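The Little Things Gallery: Color Week at the Studio

Hi again, and welcome to the April gallery! If you're new, I'm one of the people who shares the big bright studio on the second floor of the old Grimholm building, and every so often I put up a page of whatever has been lying on our tables. Small stuff, mostly. Blocks, pads, lids, ribbon ends, that one spoon I keep bringing back. I like how ordinary things look when you give them lots of room and a plain white surface, and people keep writing to say they like it too, so on we go.

This round I gave myself a rule, which was two colors at a time and no more. I'm terrible at rules. I have a drawer with (I once wrote it on the label, so I know) 497 little odds and ends in it, sorted by color, and the temptation to tip the whole lot out is always there. But Chun-yin Tsai, who has the desk by the window and much better taste than me, said my last gallery looked like a yard sale, and I've been chewing on that ever since.

So I went pale. I started with pink and blue, which sounds like a baby shower, I know! I worried about that too. The trick seems to be keeping the shades soft and the shapes really simple, with nothing printed on anything and nothing shiny next to anything matte. Once you do that, it stops looking like party favors and starts looking like candy, or maybe a page from a kids' book about shapes. I had a book like that when I was small and I'm pretty sure it's to blame for this entire website.

A few notes on the tables before we get to it, as I get asked every time. They're plain white, they came with the room, and two of them sit side by side without quite matching up. Leobardo Huerta spent a whole afternoon trying to get them level with folded cardboard, and I'm sorry to report that the cardboard lost. I've grown fond of the gap. If you want a white surface at home, you don't need to buy a table for it. A big sheet of poster board does fine, or the back of a shelf. Wipe it down first with a barely damp cloth, and then wipe it again, because crumbs look like boulders next to small objects. 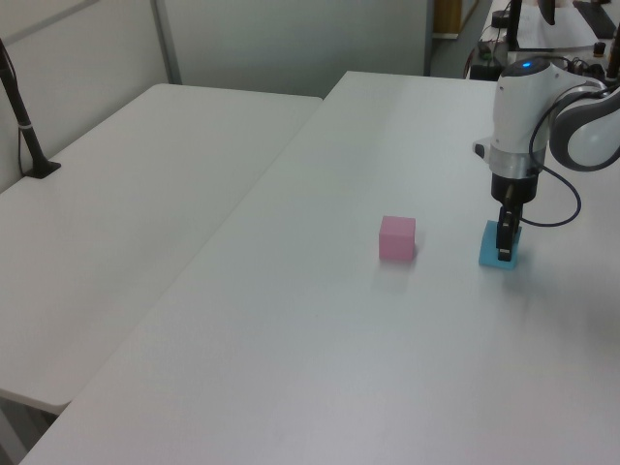 Pink cube, pale blue square, and plenty of bare white between them. My favorite of the bunch!

What I love here is how different the two shapes are. The cube stands up and has that faint little shadow, and the blue one lies flat and just sort of minds its own business. I had been reading an old booklet from Eynon, a paper goods shop that used to mail out tips on setting up displays, and it had a whole page on putting a tall thing by a low thing. It also said to leave more empty space than feels comfortable. I've ignored that advice for years. Well, I'm a convert now.

The cube color is one I've been hunting for a while. Most pinks I come across are bubblegum or they lean toward salmon, and this one sits right in the middle, a bit paler on the front than on the top. Stelios Athanasiadis thinks it looks like strawberry milk. Tsung-han Hsu said "eraser," which is less romantic, but I can't unsee it, and now you can't either.

If you'd like to try something similar, raid the toy box or the desk drawer and pick out one chunky thing and one flat thing. Put them down without thinking too hard. Then scoot one of them over a little, go make a cup of tea, come back and see if you still like it. I usually don't! I end up scooting it back most of the time, but the tea is nice. Daylight from one side is kinder than a ceiling light, and an overcast day is kinder still.

Some housekeeping. The old gallery pages are all still up, and the button one remains the most visited by a mile (766 of you left a little heart on it, which floors me). I'm slowly fixing the broken links on the Mokolberg pages from when we had the smaller room, so if you click something and land nowhere, drop me a note and I'll bump it up the list. Prints of the button series are back too, in the small size only for now. The large ones are waiting on paper.

Next up is green and yellow, or possibly green and a different green. Chin-lung Tsai has promised me a bag of old game pieces from his attic and I have high hopes for the dice. If you have a color pair you'd like to see, the comment box is open and I read all of it, usually with breakfast.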